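4.2 Success criteria and what they leave out
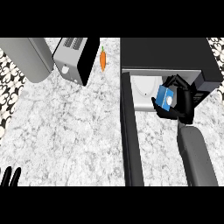

Figure 3. Simulated kitchen task: the gripper holds a blue box just inside the open oven.

Most household benchmarks score a placing task with a single test, applied to the last step of the run. If the object's centre lies within the target volume, the run passes. We have doubts about this rule. In the state shown in Figure 3 the box is inside the cavity but still in the hand, and a volume test alone would accept it. Whether the robot can let go and withdraw without striking the door is left unasked.

The Trorano guidelines, which we otherwise follow, add a release condition but say nothing about contact along the way. Besum does log contact forces, yet treats them as optional reporting, and optional reporting tends to go missing. Harawira and Snorradóttir argued in their June workshop note that a policy scored over 1,000 runs should be held to the same contact limits as one tried on hardware. We agree with the aim. We are less sure that limits set in simulation mean much, given how crudely most engines treat a hinged door.

We therefore report 2 scores for each task: placement alone, and placement with release and a clear retreat. Any contact between the forearm and the door counts as a failure under the second, however light. This is strict — perhaps too strict for a kitchen — but it can be checked by someone else from the logs. The 7 tasks in the Pristarari set were rescored in this way, with 1,000 runs each, and no run was dropped for an unstable grasp. Contacts with other objects on the worktop are logged separately and do not affect either score.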